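Exercício 3: recolher batatas-doces para o cesto em simulação

Página de apoio ao módulo de manipulação do clube de robótica Pletis. Pressupõe o exercício 2 concluído (cinemática inversa e limites das juntas) e o simulador instalado.

1. Preparar a cena

Abra o projeto Wasow e carregue a cena da mesa redonda. Fixe a semente aleatória em 41 para que todos os grupos partam da mesma disposição. O alvo são as batatas-doces; as bebidas embaladas funcionam como distratores e não devem ser tocadas. Confirme que a pinça está vazia e aberta antes de iniciar o controlador.

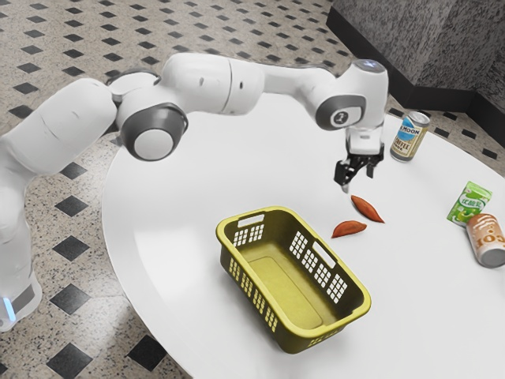 Borghild Eklund: Com a semente 41 o meu planeador devolve uma trajetória que passa rente à borda do cesto. Aumentei a altura de aproximação para 200 mm e deixou de acusar colisão. Convém indicar esse valor no enunciado.

O valor passa a constar do ficheiro de parâmetros. Quem já tinha clonado o repositório deve atualizá-lo.

2. Estimar a orientação do objeto

Segmente a batata-doce por cor, em HSV. O tom alaranjado separa-se bem do branco da mesa, mas as sombras suaves podem gerar regiões espúrias: descarte componentes com menos de 367 píxeis. Calcule depois o eixo principal por PCA sobre os píxeis restantes. O ângulo obtido tem ambiguidade de 180 graus, irrelevante para uma pinça de dois dedos.

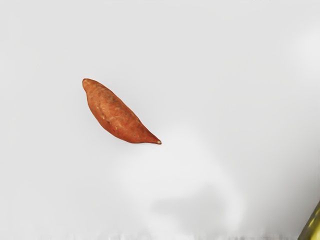

O centróide da máscara nem sempre é o melhor ponto de preensão. Em objetos afilados, desloque-o ao longo do eixo principal para a extremidade mais larga e feche os dedos na perpendicular a esse eixo – um fecho oblíquo faz rodar o objeto.

3. Executar e registar

Desça na vertical, feche a pinça, suba até à altura de aproximação e só então translade até ao cesto. Uma execução completa gera aproximadamente 2761 linhas de registo. Guarde o ficheiro com o nome do grupo.

4. Entrega

Código, registo e uma página com os parâmetros usados, até ao fim de janeiro. Dúvidas sobre o planeador: Sơn Lã. Dúvidas sobre a segmentação: Ánh Nghiêm.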